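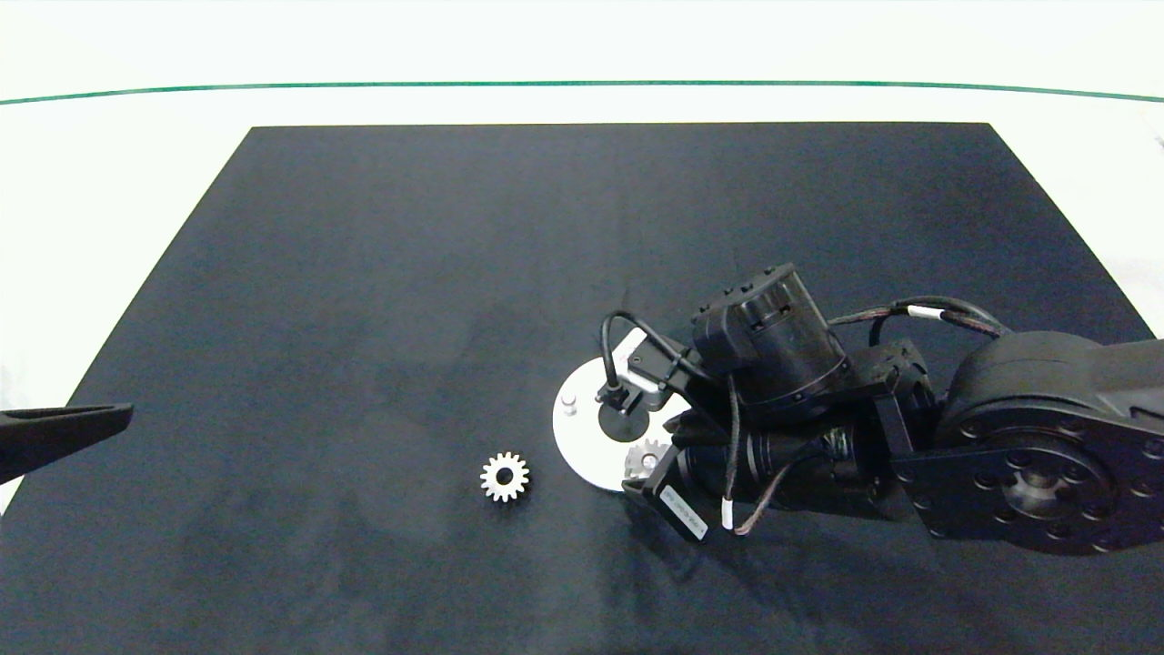
HOME
About Us
Academics
Student Life
Library
Contact

About Maststead College

Maststead College is a four-year college with 1576 undergraduate students. We offer bachelor's degrees in the liberal arts, education, business and the sciences, along with a small number of evening certificate programs for working adults. Most of our students come from within a half day's drive. The rest come from farther away, and a few each year come from other countries.

The college began as a teacher training school. For its first years it had one building, one course of study and a student body made up mostly of people who planned to teach in the town schools or on the farms outside of town. Business courses were added next, then a science division, and the name was changed from Maststead Normal School to Maststead College when the first four-year degrees were approved. The original building is still in use. It holds the registrar, the financial aid office and two classrooms on the top floor that are hot in September and popular the rest of the year.

What We Teach

Students choose from 45 majors and minors. Every student, whatever the major, takes the same first-year writing course and a two-part course called Common Readings, in which all sections read the same books in the same weeks. The list changes every two years. Faculty from every division teach it, so a first-year student may well find a chemist or an accountant leading a discussion of a novel.

Classes are small. Lectures are used in the introductory sciences and in a few history courses, and the other courses are taught as seminars, labs or studios. Teaching is done by faculty. We do not have graduate assistants.

Each senior completes a final project in the major. In some departments it is a thesis, in others a recital, a portfolio, a semester of supervised teaching or a set of lab results written up as a paper. Projects are presented in April over two days, and regular classes do not meet on those days. Families are welcome to attend. 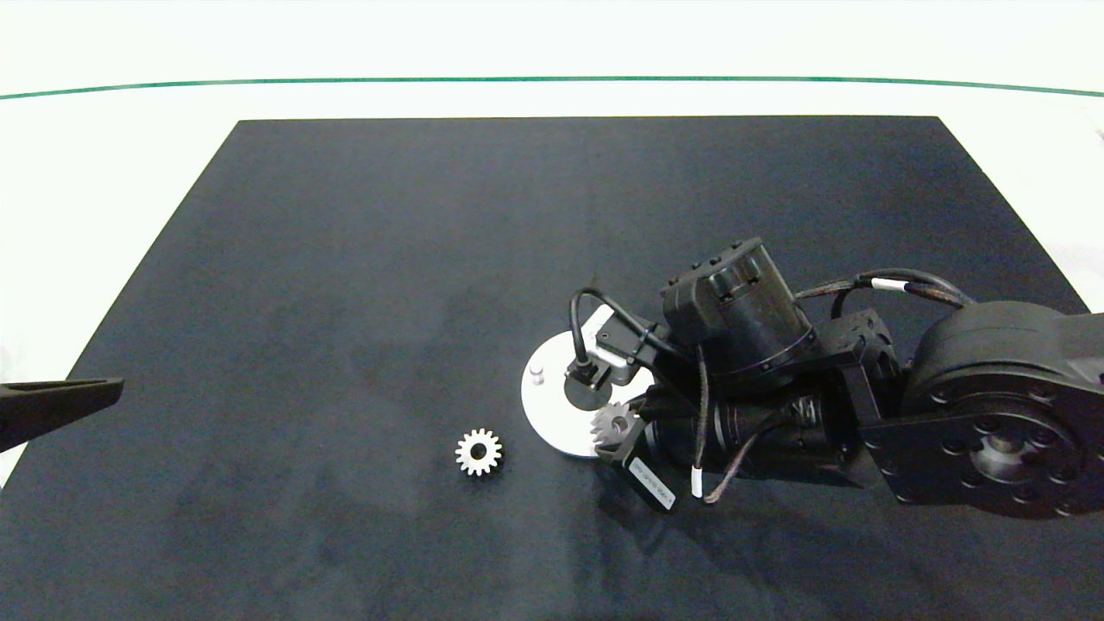 Advising is handled within the departments from the second year on. First-year students are advised by the person who teaches their writing section, which means they see their adviser in class every week and do not have to make an appointment to ask a simple question. Students who have not picked a major by the end of the second year are asked to meet with the dean's office. It happens more often than people think and it rarely delays graduation.

Honor Societies and Student Research

Maststead has chapters of nine national honor societies. The oldest is in education. The newest, in the social sciences, inducted its first members last spring. Membership is by invitation and is based on grades and class standing. Dues are paid by the college for any student who receives need-based aid, so no one should turn down an invitation over the cost.

The Gitov Fund pays for student travel to conferences. It covers registration, lodging and the cheapest reasonable way of getting there. Students apply with a one-page description of the paper or poster and a note from a faculty sponsor. Applications are read twice a year, in October and in February. Awards are made to students in any major, and first-time presenters are given preference when there is more demand than money.

Students may also spend part of the summer on campus working with a professor. Summer students live in Jakab Hall, receive a stipend and give a short talk when they are done. The talks are informal - twenty minutes, questions, then lunch.

Campus and Housing

The main campus sits on the east side of town, a ten-minute walk from the train station. There are six residence halls with beds for 677 students. First-year students who do not live at home are required to live on campus. After that it is a choice, and a good number of juniors and seniors rent apartments in the streets between the college and the river.

The Nirkberg Library is open until midnight during the term and around the clock in the last week of classes. It has quiet floors upstairs, group rooms on the ground floor and a writing center that takes walk-ins from noon to 8 p.m. Town residents can get a library card by showing proof of address at the front desk.

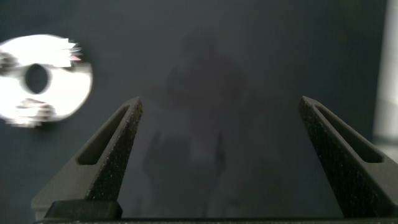
Parking permits are sold by the semester. Commuter students should use the lot behind the gym, which fills by 9 a.m. on most class days, or the gravel lot across the road, which does not. Overnight parking in either lot needs a separate tag.

Meals are served in one dining hall. Commuters and visitors can pay at the door. The coffee counter in the student center keeps shorter hours and closes during breaks.

Accreditation and Governance

The college is accredited by its regional accrediting body, and the teacher education program is approved by the state. Copies of the most recent reports are kept at the library's front desk and can be read there on request. A board of trustees sets the budget and appoints the president. Two students sit on the board and vote on all matters except personnel.

From the College

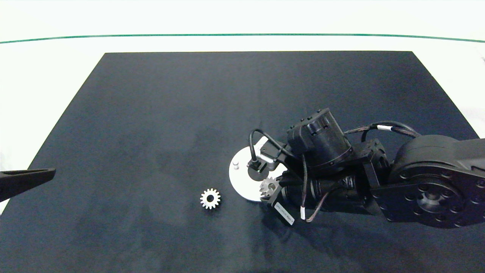

MASTSTEAD, December - The Office of Alumni Relations has finished updating its directory of graduates. The new version has 1427 entries with current contact information and can be searched by class year, major or town. Graduates who want to be added, changed or removed should write to the office with their full name, the name they used as a student if it was different, and their year of graduation.

The directory is open to alumni, current seniors and faculty. It is not shared with outside companies. Seniors who would like to talk with a graduate working in a particular field can also ask the career office to make the introduction for them.

Visiting

Campus tours leave from the admissions office at 10 a.m. and 2 p.m. on weekdays during the term. Tours are led by students and last a little over an hour. Visitors who want to sit in on a class or meet with a coach should tell us a week ahead so that we can set it up. The office is on the ground floor of the original building, first door on the left, and there is a ramp at the side entrance.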